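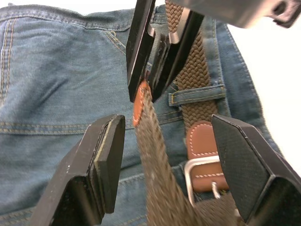
Figure 4. Braided elastic belt with leather tab, silver-coloured buckle and stitched leather tip, threaded on blue denim jeans. The free end is loose.

4.2 Does the braid do what is claimed for it?

The braided elastic belt is usually recommended on two grounds. The first is that it has no fixed holes, so the prong can go through the weave wherever the wearer likes. The second is that it stretches, and should therefore forgive a poor choice of position. Both claims appear in the Westberg fitting guide, and both have been carried over into later advice on easy-wear clothing with very little testing. We were inclined to accept the first and doubt the second. Having gone through the Pomuseck clothing records, we now have reservations about both.

The belt in Figure 4 is of the ordinary type: a brown braid in mottled chocolate and tan fibres, a leather tab holding a rectangular metal buckle, and a leather tip finished with white stitching. It is the type the guide has in mind, and the type most often listed in the Pomuseck records under "belt, woven, stretch". We treat it as typical of its class, while noting that the class is loosely drawn. Some entries under that heading have a cotton braid with no elastic in it at all, and where the original notes allowed it we took those out.

The no-holes claim is true in a narrow sense. A prong can be pushed between the strands of a braid at many points along its length. What the guide leaves unsaid is that a punched hole can be seen and felt, and a gap in a tight herringbone can't always be. The wearer of a punched belt looks for a hole. The wearer of a braided belt has to make one, often by feel, with the buckle at the waist and the chin in the way. Of the 1840 fastening attempts logged in the Fedon trial, 1183 used braided belts, and the trial report gives the higher figure for attempts and the lower one for belts of this type without ever setting their completion times side by side. It then concludes that braided belts were "preferred". Preference was asked after the session, in a single question, and the alternative offered was a stiff leather belt new from the packet. We don't see how much can be built on that.

A related difficulty is the tip. On a braided belt the leather end does more than decorate: it keeps the strands together and gives the fingers something firm to pinch. It is also the only stiff part of the free length. Once the tip has gone through the buckle, the wearer is pulling on a soft strap that bends wherever it meets resistance. The guide treats threading as finished at this point. In the Pomuseck notes, by contrast, the complaints cluster after it, with remarks such as "tip through, rest bunched" and "pulled it and the whole lot turned over". These are staff remarks and weren't collected to any plan, so we give them no more weight than they can bear. They do at least describe the step that the Fedon trial did not time.

The stretch claim is harder to assess, mainly for want of a decent measure. The Manurung scale, which has been used in most recent work, grades a belt by how far it extends under a fixed pull and stops there. A belt that extends easily and returns slowly will score well and still sag by lunchtime. We repeated the extension measurement on 18 used belts from the Pomuseck store and added a second reading after the belt had been left slack overnight. Seven had not returned to their starting length. None of the seven would have been picked out by the Manurung scale alone, and two of them held the highest grades in the group. The sample is small and the belts' histories are unknown, so this says nothing about how quickly any particular belt wears out. It does suggest that the scale is measuring the wrong thing.

Then there is the garment, which the literature on belts tends to forget. A belt is fastened on trousers, and the trousers have opinions. Denim is heavy, the loops are sewn down through several thicknesses, and a loop lying close to the buckle takes up space the hand could use. In Figure 4 the strap passes behind a loop and the buckle tab follows below it, with the denim creasing softly alongside. An arrangement like this is common enough on jeans, yet the Fedon trial fastened its belts around a padded form with no loops whatever. The authors call this a control. We would call it the removal of the part most likely to matter. A strap on a smooth form slides freely in both directions, and a strap on jeans drags on every loop it goes through. Elastic may even make the drag worse, as the strap can lengthen between two loops before it moves through either of them. We have not tested this and put it forward only as something a padded form could never show.

It may be objected that jeans vary too much to serve as a test garment. They do vary, in rise, in the weight of the cloth, and in the number and placing of the loops. The variation is an argument for recording these things, and of the sources reviewed here only the Pomuseck records make any attempt at it, in a free-text column that was left blank more often than it was filled.

For the remainder of the paper we therefore keep to three restrictions. Braided belts are compared only with other belts that have been worn. Fastening is taken to begin when the tip is picked up and to end when the free length is lying flat behind a loop, so that the pulling-through is included. Stretch is reported with its overnight return or left out of the tables. Readers who prefer the older definitions will find that the ranking in Section 5 changes under them, with the braided type moving up two places. We think that change comes from the definitions and has very little to do with the belts.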